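From: Rami Sayegh
To: Brerkport Readers list
Subject: Re: [brerkport-readers] The ending of The Salt Clerk (spoilers, obviously)

Jirayu Chareonsuk wrote:
> I finished it at two in the morning and then lay there feeling robbed.
> 825 pages, and De Bruijn can't be bothered to tell us who opened
> the sluice? I went back and read the last chapter again in case I'd
> dozed off. I hadn't. The clerk gets on the ferry, he looks at his
> hands, the end. Also, can somebody explain why the whole of part 3
> is about a lawsuit over eels?
>
> I'm not saying I hated it. I'm saying I want my May back.

Jirayu, you can't have your May back. I asked for mine after the Mustudetti trilogy and was told it had been spent.

I do think De Bruijn tells us who opened the sluice, though. He does it early, when we're all still trying to keep the cousins straight. Look at the dinner at the customs house, the one where the widow complains about the draft. The clerk gets up to close the window and his cuffs leave a mark on the sill. Everyone at the table goes on talking about the price of rope. I read straight past it the first time, and so, I'm guessing, did you, and so did whoever wrote the jacket copy, which promises "a killer no reader will suspect" and then more or less describes him.

Go from there to the ferry, and him looking at his hands is a confession. It's a very quiet one, I grant you. I'd have liked it a little louder myself, maybe with a constable present.

The eels I will defend to a point. The lawsuit is where we learn that the lower gate could only be worked from the north bank, and the old magistrate says so in open court, in a sentence about as long as my driveway. If you skim part 3 (and I believe everyone who says they didn't skim part 3, I really do) then the business with the rowboat makes no sense at all. Whether a reader needs five separate expert witnesses on the habits of eels to get there is another question. I'd have settled it after the second man, the one with the jar.
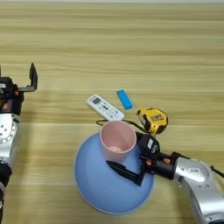 Tabletop, with a few things near the middle.

What bothers me more than the ending is the sister. She comes in like a gale, she's the only person in the town who says anything funny, she works out that the ledger has been copied in a different hand - and then she gets a cough and is sent to the coast for two hundred pages. When she comes back she has nothing to do but pour tea and be told things. I kept waiting for her to pull the copied page out of her sleeve. She'd have had the whole matter wrapped up before the harvest, and I suspect that's exactly why she got the cough.

For what it's worth, I have the Mastik paperback from 2000, and there may be something odd about it. My chapter headings skip one in the second part, going from the christening directly to the flood, with no break in the page numbers. If anyone has the hardcover, could you check whether there's a chapter between those two? It would be just my luck if that's the one with the sluice in it and I've been arguing from a sill for nothing. Jirayu, you didn't say which one you read.

As to what comes next, I see we're still deadlocked between the lighthouse book and the one narrated by the bishop's cook. I vote for the cook. She's short, she's rude, and I'm told she names the poisoner on the first page, so no one has to lie awake. The lighthouse one has a family tree in the front that folds out. I have made my feelings about fold-out family trees known to this list before and I won't go through it all again, except to say that if a book needs one then somebody should have had fewer nephews.

I can lend out my De Bruijn if anyone still wants to catch up before we close the thread. It has pencil in the margins. Most of it is just the word "eels," underlined.

Rami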